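Visit to the Plirkow border relief depot

A delegation led by Gráinne Nic Aodha visited the depot on Thursday to review aid for families displaced by the fighting.

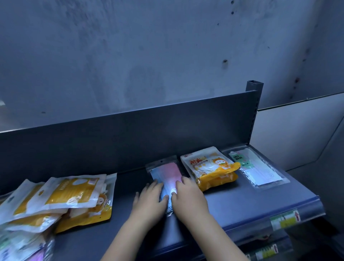

The crossing has been closed to trucks for nine days. Stocks now move by rail through Dorniler – a slower route. Masks, such as the light blue and pink ones in the clear pouch, are sent with each family kit.
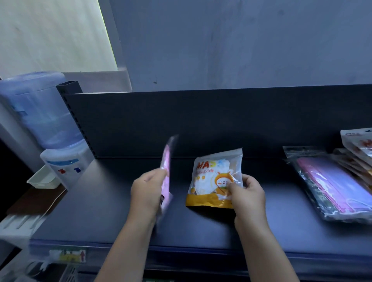
Packaged masks on a metal shelf

Saadet Taşdemir briefed the group on the 254 people still awaiting transfer. 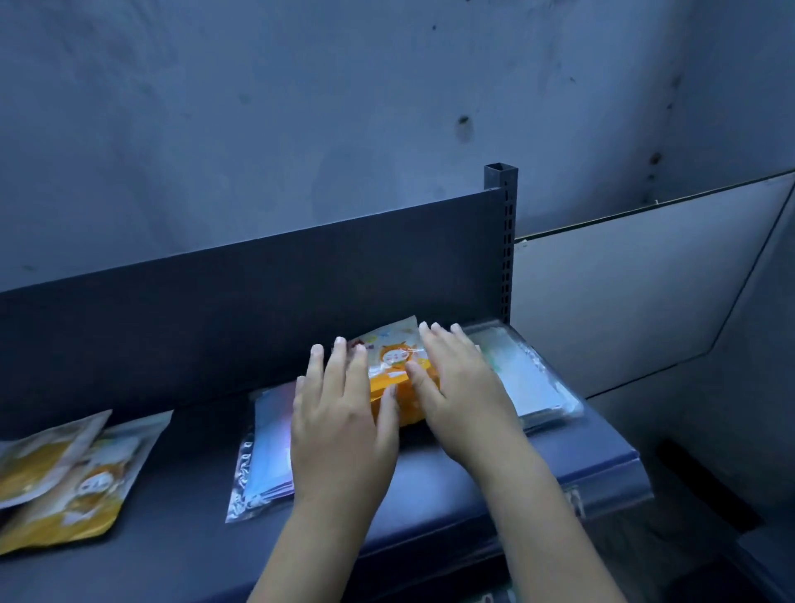
Talks on a second crossing resume in February. Until then, small goods like the orange and yellow snack packet will travel with the medical convoy. The delegation left at 7 p.m.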